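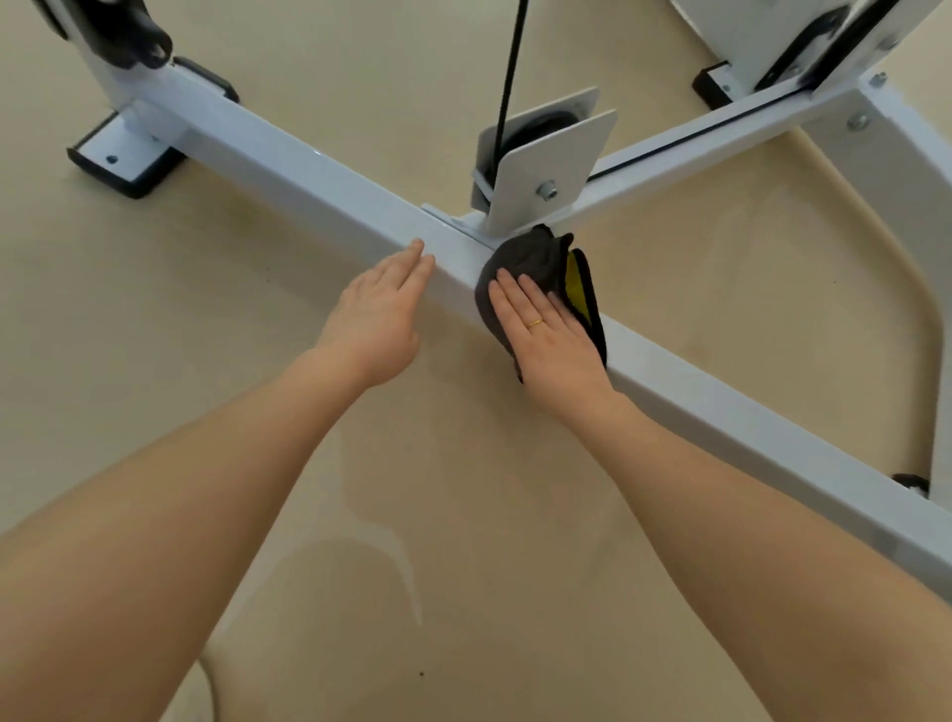 Skutesell says it will fix sticking and dead power buttons on its Korkerent handsets for a flat fee of £30, starting in August. The offer was announced on the firm's support page on July 5, 2026, a Sunday, which is an odd day to publish something you want people to read. Owners have been complaining since last winter that the side button either does nothing or restarts the phone when all they wanted was to turn the screen off. The button is a small moving part and small moving parts wear. On a home gym you can look down and see the black cable going into its pulley between two white plates, and have a fair idea what to check when it drags. On the Korkerent the switch sits under a glued back, behind the battery, on the same ribbon as the volume keys.

That ribbon is the reason to read the terms slowly. The £30 covers "the button assembly". It does not say whether a fault further along the ribbon counts as part of the assembly, and when we asked, the answer was that each handset would be "assessed on arrival". If the assessment goes the wrong way, the customer can pay the standard repair price, which has not been published, or have the phone sent back unrepaired. Return postage in that case is at the owner's expense.

Skutesell puts the number of affected phones at 418. It is a very exact figure, and it turns out to be the number of people who filled in the firm's own fault form. Anyone who gave up, went to a market stall or bought another phone is missing from it. A thread on the Gakbridge users' forum has more than 2,000 replies – plenty of them from the same few people, to be fair, but not that many.
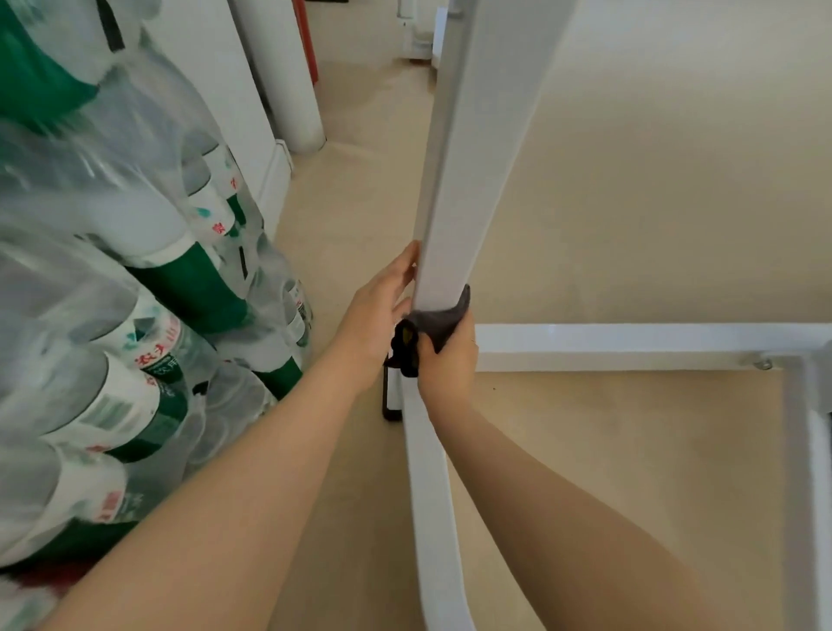 Phones and Gadgets Desk

Catriona Niven, a spokeswoman for Skutesell, said the company had "listened carefully" and that the fault was "not a safety matter". She would not say whether the replacement switch is a new design or more of the same stock. The repaired button carries a three-month guarantee. The one it replaces was sold with a year.

Kristóf Medve runs the repair counter at Bognár and has opened a fair number of Korkerents. He thinks the switch itself is decent enough and blames the frame, which he says bends slightly in a back pocket and leaves the button pressed in. "You can put a new one in and it will work fine on my bench," he said. "Ask me again after the summer." He does, of course, make his living from repairs that Skutesell would now like to do itself, and Bognár charges more than £30.

In the meantime the firm suggests an update that puts a lock icon on the home screen, and lets the phone wake with a double tap. This is handy until the battery runs flat. A phone that is fully off still needs the button, or a charger with the right settings switched on beforehand, and the support page mentions this only at the bottom.

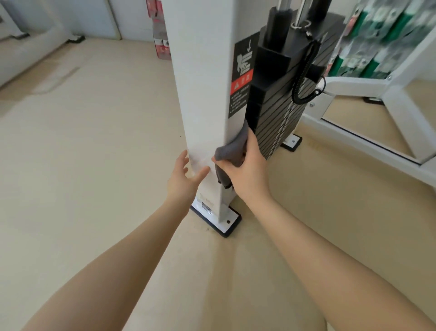
A cloth held to the corner of the post on a home gym, beside the weight stack.

Bookings open in August through the support page. Owners are told to back up first, as handsets may be wiped during testing. How you are meant to do that on a phone that will not turn on is not explained. We have asked, and Skutesell says a reply is being prepared.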